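4.2 Surface condition of reusable storage containers

The second part of the study concerned the containers themselves. Interviews at the Jistberg site had suggested that staff judged a bin mainly by its outside, where labels, dents and broken handles are easy to find, and that the inside was looked at only when something had spilled. The interior, however, is the surface that touches the stored goods, and it is the surface that has to be cleaned. We therefore recorded the condition of the interior separately from that of the outer shell and did not combine the two scores.

A total of 3025 container records were available from the three participating sites (Jistberg, Drirnetti and Yaman). Each record was made after the container had been emptied and before it entered the wash line. Records that lacked either a site code or an interior score were removed before analysis. Containers with lids were scored with the lid off, and the lid was not scored.

Interior wear was graded on a scale with 6 levels, from no visible marks to damage passing through the wall. The lower levels are difficult to separate under ordinary room lighting. Fine scuffing on a glossy surface changes the color of the plastic very little, and an observer standing directly over the bin may see an even, unmarked floor. The same marks become clear when light is reflected from the surface toward the observer. For this reason the scoring instructions asked staff to find the reflection of the nearest light on the floor of the container and to examine the plastic within it, then to tilt the container and repeat the check. Figure 3 shows marks of this kind on a yellow interior.

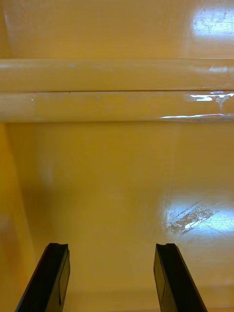
Figure 3. Glossy yellow interior surface. Fine scuffs and scratches appear as pale diagonal streaks within the area of glare at right.

Marks such as those in Figure 3 were assigned to level two when they could not be felt with a fingertip and to level three when they could. The distinction proved useful in practice. Level two marks were treated as cosmetic, and the container was returned to use with no further action. Level three marks were noted on the record card so that the same container could be checked again at its next wash. Where a container had marks of both kinds, the higher level was entered. Staining was recorded under a separate heading and had no effect on the wear score, although several early cards from Drirnetti had to be corrected on this point.

The position of the marks was entered as floor, side wall or corner. Soft shadows on a curved floor were a common source of error during training, as they were sometimes entered as stains. Staff were told to move the container and look again before writing anything down. A dim area that shifted with the light was to be ignored.

Agreement between scorers was tested in April on a set of 90 containers drawn from the Yaman stock. Two members of staff scored each container independently on the same morning and did not see each other's cards. Most disagreements fell between the two lowest levels and were found mainly in lighter colored bins. Disagreement at the upper levels was rare, and in those cases a second reading settled the score. No change was made to the scale as a result of the test, but the instruction concerning reflected light was moved to the top of the card, where it had previously been printed on the reverse.

Some limits of the method should be noted. The check depends on a glossy finish and is of little help with textured or matte containers, which were scored by touch alone. It also depends on the lighting of the wash area. The Flakilero record card, which all sites used, has no field for lighting conditions, and differences between the sites in this respect could not be examined. Finally, a score describes the surface on the day of the check. It gives no information on how a given mark was made or how long it had been present, and the wear scores reported in Section 4.3 should be read with this in mind.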